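Brernov Automation Laboratory
Shared notebook, manipulation software
Entry: June, opened 9:40 a.m.

Subject: false plane splits in the wrist-view table estimator

Purpose of the session. The table estimator in the Fangate perception package has been reporting two support surfaces at the Narnenmont bench when only one is present. The planner then treats the second surface as a separate region with its own height and declines to place goals near the boundary. The fault was first noted in the May regression runs and was left open while the calibration work was being completed. Calibration was signed off last week, so the item has been taken up again.

Software state. Fangate main branch, with the Hattori planner at the release currently installed on the bench computer. No local patches at the start of the session. The estimator configuration was copied to the session directory before any value was changed. The gripper mask in use is the one generated from the open-finger pose.

Procedure. The arm was commanded to the low viewing pose used for approach checks, with the fingers open and no part loaded. The estimator was run on the wrist view alone. The fixed overhead view was disabled in the launch file so that it could not correct the result. The run was limited to 700 consecutive updates, and the surface list was written out at each update.
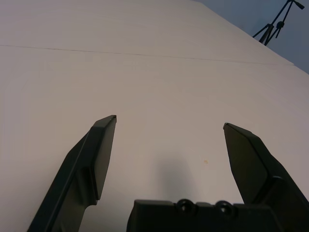
Wrist view, low viewing pose, fingers open. Seam in the upper third; tripod beyond the far edge of the table.

First result. The estimator returned 2 surfaces in nearly all updates. Plotted over the wrist view, the division between them follows the thin dark seam from the left side across to the right. The heights assigned to the two regions differ by less than the tolerance the planner uses for a flat placement, so the split has no geometric basis. It comes from the edge stage, which accepts any long continuous line as a candidate boundary and passes it forward with a high weight. The plane fit that follows is then carried out on each side separately and is never asked whether the two results agree.

The far edge of the table was found correctly in the same updates. The tripod behind it produced several short edge fragments, all of which were discarded by the length filter. No action is needed there.

The soft shadow between the fingers was considered as a second possible cause. It has no sharp border at this pose and did not appear in the edge list. The small tan speck near it was not reported either. Both observations apply to this pose and this lighting only and should not be carried over to the higher viewing poses without a separate run.

Change made. A merge step was added after the plane fit. Adjacent regions are joined when their normals and offsets agree within the placement tolerance, whatever the weight of the line between them. The line itself is kept in the output under a new label, surface marking, so that later modules may still use it as a visual reference. The tolerance is read from the Hattori configuration and is not duplicated in Fangate.

Second result. The run was repeated with the merge step enabled and all other settings unchanged. One surface was returned in every update. Added processing time was within the existing budget for the perception cycle. A placement goal set directly across the former boundary was accepted by the planner. The goal was planned only; no motion was executed.

Gripper mask. While reviewing the overlays it was noticed that the mask is slightly tight at the right fingertip. A thin strip of finger is left unmasked and contributes points to the fit. The effect on the plane is small, but the strip should not be there. The mask margin was raised from 2 pixels to 10, and the overlay was then clean on both fingers. The larger margin removes some usable table area close to the tips. Colleagues working on close-range placement are asked to check whether this affects them before the value is merged.

Open items.
Repeat the run with a real height step on the bench, to confirm that the merge step does not join surfaces that must remain separate. The thin fixture plate would be suitable.
Regenerate the mask for the closed-finger pose with the same margin.
Add the session log to the regression set under the Narnenmont heading.
Document the surface marking label in the Fangate interface notes.

Bench left with the overhead view enabled again and the original launch file restored. The merge step is on a branch and has not been submitted for review. Entry closed 11:55 a.m.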